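# The 50 percent off sink, and other things I don't believe

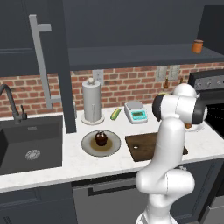
I've been reading kitchen remodel advice for three months now, and I have started to distrust all of it. It began with a newsletter from Fundby, which told me that a new kitchen "pays for itself" when you sell. Pays whom, and when? I've lived in this house for 23 years and I'm not selling. Everything they send leans on the same few ingredients, white marble and a dark sink set under the counter, and I'll admit the two look good together on a screen. A render never had to deal with beet juice, though. My sister-in-law's marble went dull next to the stove inside of a year, and she's a careful person.

Then there's the discount business. Joltitgate has had its sinks at up to 50 percent off since last May. If a thing is on sale for nine months, that's the price. I wrote down what they were asking for the one I liked, $824, and when I looked again last week the "original" price had gone up and the sale price was still $824. So the discount got bigger and I'd save nothing.

The warranty is my favorite part. It says 25 years on the front of the brochure. Inside, in small gray type, it leaves out scratches, stains, chips, hard water, "unsuitable cleaning agents" and anything to do with the drain. I'm not sure what's left. Maybe if the sink disappears.

I did go to a showroom, the Mösli place out by the highway, to be fair to everybody. The salesman was pleasant and he knew his stuff on faucets. But when I asked what I'd be cleaning a charcoal sink with in an area with hard water, he said "just wipe it down" and moved me along to the Isness line, which is the same sink as far as I can tell with a different drain cover and a higher price.

What I have now is a stainless double bowl with a dent in the left side from a cast iron pan. It drains. The faucet drips if you don't turn it just so, and a washer for it costs less than the parking did at Mösli.

So I'm buying the washer. If anybody reading has had a dark composite sink for five years or more, on well water, and didn't get it free from the company, write and tell me what it looks like.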